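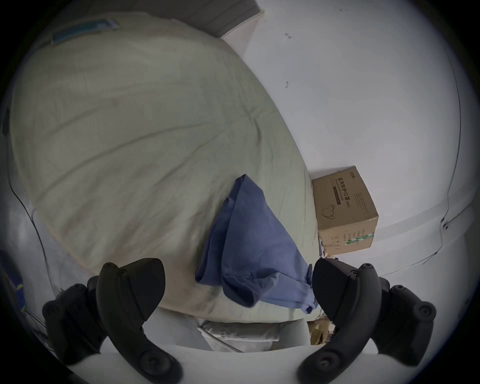 Page last changed: January
By Bijan Sadeghi, Skivton Museum Learning Service

Sacks and boxes: how things are stored

Goods of every kind must be kept somewhere until they are needed. Two of the most common containers are the sack and the cardboard box.

A sack is made of soft material. It has no fixed shape of its own and takes the shape of whatever is put inside it. A full sack bulges, and creases form across its surface. An empty sack can be folded flat and put away.

A box is stiffer. Many brown boxes are made of corrugated cardboard, which has a wavy layer of paper glued between flat sheets. The waves help the box to keep its shape.

Boxes are also easy to print on. The large Chinese words on the box by the wall say "medical protective mask", and there is a line drawing of a folded mask on the left of the box. A drawing can be understood by people who speak different languages.

Something to try at home: ask an adult for a cloth bag and a small box. Put the same jumper into each. Which one changes shape?

Words to know
Corrugated: folded into waves or ridges.
Seam: a line where pieces of cloth are joined.

Contact the Learning Service | © Skivton Museum | Back to top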